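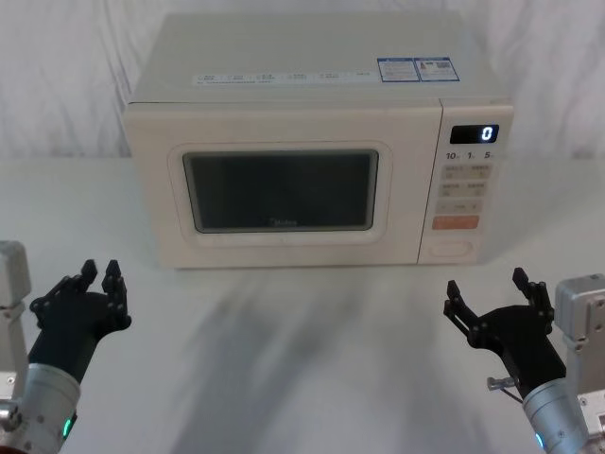
Midea microwave with the display at 0.

Subtitle timing drifts on a ripped drama series, gets worse towards the end
Posted in Television and Film > Playback and Subtitles

Kadir Güneş
I have the DVD set of Gemville, the courtroom series, and I've ripped it to my own server for use at home. The discs only carry subtitles in the original language. I found a set of English ones made by a fan group and they are well translated, but the timing is wrong. At the start of each episode the lines are more or less right. By the closing titles they are minutes out, with the text appearing after the actors have finished.

I've tried the delay setting in the player. It fixes whichever bit I'm watching and then drifts off again. Episode 5 is worse than the others, as there is a jump in the middle as well as the drift. The files are plain .srt, with nearly 850 lines in each. I don't want to retime them by hand. Is there a setting I'm missing?

Estunbridge
Have you tried a different player? Mine was fine when I watched it, but that was on the streaming version.

Nevzat Bilgin
A different player won't help. A fixed delay adds the same amount to every line, and your error grows with running time, so you need to scale the timings instead.

The usual cause is frame rate. Your discs are probably PAL, which runs at 25 frames per second. Film material is 23.976, and PAL discs are normally made by playing it faster, so a PAL episode is shorter by about 4 per cent. If the subtitles were timed to a 23.976 copy, each line comes later than it should, and the gap widens all the way through. That matches what you describe.

Check the frame rate of your rip first. Any media information tool will show it. If it says 25, open the .srt in a subtitle editor, find the frame rate conversion, and go from 23.976 to 25. Save under a new name. If the first line is then still early or late by a constant amount, apply an ordinary offset after the conversion. Do it in that order or you will scale the offset too.

If your editor has no frame rate option, look for a two-point sync. Pick a line of speech near the start and another near the end, give the correct time for both, and it works out the rest. Choose lines where the speaker is on screen.

Episode 5 is a separate fault. A jump in the middle usually means the two copies were cut differently — a recap, an advert break card or a shortened scene. Convert the frame rate as above, then play through until the subtitles go out. Select every line from there to the end and shift only those. I had the same thing with Brandão, where one episode needed it done 3 times.

Also check the text encoding while the file is open. Save as UTF-8, or accented names may come out as rubbish on some televisions.

Kadir Güneş
It was 25. Converted the lot and they hold to the end now. Episode 5 needed one shift, from line 116 onwards.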